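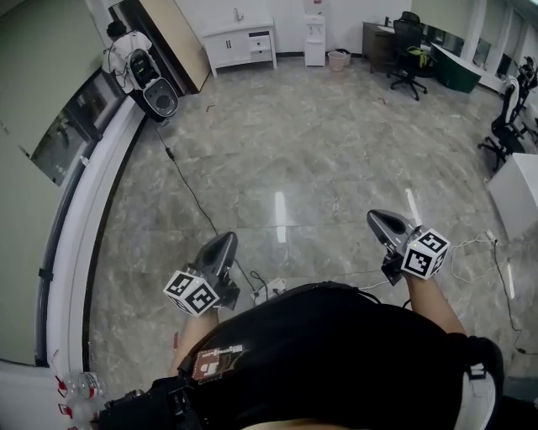 Preguntas frecuentes sobre Vadisance

Última revisión: miércoles, 15 de julio de 2026

¿Qué es Vadisance?

Un boletín quincenal que escucha la programación religiosa y las tertulias políticas de las emisoras locales de Mondport y Nollport, transcribe lo que tiene interés público y lo publica con su contexto. Lo que tiene interés público suele ocupar unos cuatro minutos de cada programa. El resto son avisos de obras en el tejado, felicitaciones de cumpleaños y un anuncio de colchones que ya nos sabemos de memoria.

¿Quién lo hace?

Mirjam Hermans coordina y firma los editoriales. Amber Willems y Jacinto Orozco transcriben y traducen. Joris Verschueren lleva el archivo y contesta a los abogados, tarea para la que posee una paciencia que al resto nos falta.

¿Son ustedes anticlericales?

Recibimos esta pregunta más o menos con la misma frecuencia que la siguiente.

¿Son ustedes un brazo de la Iglesia?

Véase la anterior. En la redacción hay creyentes, no creyentes y una persona que cambia de categoría según cómo vaya la liga. Publicamos con el mismo criterio lo que dice un párroco, un pastor, un imán, un rabino o un concejal que se ha confundido de micrófono y predica.

¿Qué consideran publicable?

Tres cosas: la petición de voto hecha desde un espacio de culto, la incitación contra un grupo de personas y las afirmaciones de hecho que se puedan comprobar y resulten falsas. La doctrina no nos incumbe. Si un predicador sostiene que el fin del mundo está cerca, allá él; si sostiene que lo ha adelantado el pleno municipal, pedimos el acta.

¿Cómo sé que la cita no está sacada de contexto?

Toda cita va acompañada del párrafo anterior y el posterior, más el minuto exacto de la emisión. Es cierto que esto alarga mucho el boletín. También es cierto que los lectores que más reclaman contexto rara vez pasan de la primera página, pero el contexto está ahí, esperándolos.

¿Quién traduce las emisiones que no son en español?

Dos personas, por separado y sin consultarse. Luego se comparan las versiones. Cuando difieren en algo de peso, se imprimen ambas con una nota. En el número 200 la nota salió más larga que el sermón y recibimos quejas, casi todas fundadas.

¿Guardan las grabaciones?

Sí. El archivo pasa de las 3000 horas y se puede consultar con cita previa en la sede de Nollport. No enviamos copias completas por correo electrónico, ni aunque sea urgente, ni aunque usted sea sobrino de alguien. Para investigaciones académicas, escriba a Joris con el tema y las fechas aproximadas. "Todo lo que tengan sobre política" no es un tema.

Salgo citado y no estoy de acuerdo. ¿Qué hago?

Escríbanos. Si nos hemos equivocado, la rectificación aparece en la portada del número siguiente, con el mismo cuerpo de letra. Si no nos hemos equivocado pero usted desea matizar, tiene derecho a 312 palabras. La cifra procede de la primera réplica que publicamos, la del reverendo Alby Lockyer, que entregó exactamente esa extensión y se negó a quitar una sola coma. Nos pareció justo que valiera para los demás.

¿Por qué no han dicho nada de lo que pasó en mi parroquia?

Probablemente porque no se emitió. Solo trabajamos con material difundido por radio, televisión o canales abiertos en internet. No mandamos a gente a tomar notas en el último banco ni aceptamos grabaciones hechas a escondidas con el teléfono. Nos llegan igualmente, a menudo con un coro desafinado encima.

¿Quién paga todo esto?

Los suscriptores y una ayuda anual de la fundación Vermeulen, que no ve los textos antes de su publicación. Una vez pidió verlos. Le mandamos una suscripción. No aceptamos dinero de partidos, de confesiones religiosas ni de las emisoras que seguimos, y hasta la fecha ninguna de las tres ha insistido demasiado.

¿Puedo reproducir sus transcripciones?

Sí, citando el boletín, el número y el minuto. Rogamos a los gabinetes de prensa que copien también la frase que no les conviene.

¿Publican en verano?

En agosto sale un solo número. Los predicadores se van de vacaciones, los concejales también, y las emisoras reponen programas del invierno. Jacinto los escucha de todos modos, por si acaso hubieran cambiado.

¿Cómo me doy de baja?

Responda a cualquier envío con la palabra BAJA. No hace falta adjuntar una explicación, una cita bíblica ni una copia para el alcalde. Quien ya se haya dado de baja y quiera volver puede usar el formulario de alta, donde no se le hará ningún comentario.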